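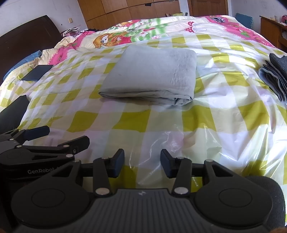 Do I need to have worked in a funeral home before?
Experience with funerals is welcome but you can learn the work here, provided you can spell, listen, and drive a large car slowly.

Obituary Writer and Family Services Assistant
Stadura Funeral Home, Droltudlow
Part time, up to 294 hours between now and the end of October, with a permanent position to discuss after that

Stadura has been burying the people of Droltudlow for long enough that most families who call us have called before. We have a chapel, a visitation room with better chairs than it used to have, and a coffee maker that has outlived two directors. What we lack is someone who can write.

Our obituaries are currently put together by whoever is nearest the keyboard. This spring one of them gave a retired bus driver eleven grandchildren when he had nine, and we heard from all nine. We would like to do better.

What the job is

You will sit down with families, in our office or at their kitchen table, and find out who the person was. Then you will write it up, read it back to them over the phone, and get it to the newspaper before the deadline. The newspaper charges by the line, so you will also be the one explaining what it costs to mention the bowling league. (They will usually keep the bowling league. They are usually right.)

The rest of the job is as follows:

Laying out and printing the service folders, with the hymn numbers checked against the hymnal the church owns now and not the one it gave away.
Answering the phone on the mornings when both directors are out.
Setting up for visitations, standing near the door during them, and knowing where the restroom is.
Keeping the list of who sent which flowers. The ribbon cards fall off. You will learn to write things down early.
Driving the second car in the procession to Hiturness Cemetery, 8 miles out on the county road, behind whatever farm equipment is using it that day.

Who we are looking for

A careful writer who can take "he liked fishing" and ask the next question. You should be comfortable with silence, with crying, and with cousins who disagree about a middle name. A valid driver's license is required, as are dark clothes and shoes that don't squeak on tile. A second language is a real help to us.

Please don't apply if you'd like to improve on families' wording. Some people passed away, some went home to the Lord, and one recently "quit complaining at last." All of them were printed as requested.

Hours and pay

Three or four shifts a week, mostly daytime, with evening visitations as they come up. We can't tell you very far ahead when those will be, for reasons you will appreciate. Pay is hourly and depends on experience. Mileage is paid. Lunch after the service is generally offered by the church basement, and it is considered poor form to refuse the bars.

How to apply

Send us a short letter, a list of past jobs, and 2 writing samples. One of the samples should be an obituary of no more than 3 paragraphs for somebody who never lived, such as a great-aunt of your own invention. We use the Jafri scheduling system for interviews, and it will email you a time. If it emails you four times, pick one and ignore the others.

Bring or mail everything to the front office at Stadura. The side door is for deliveries.

Posted May 21, 2025. Open until filled.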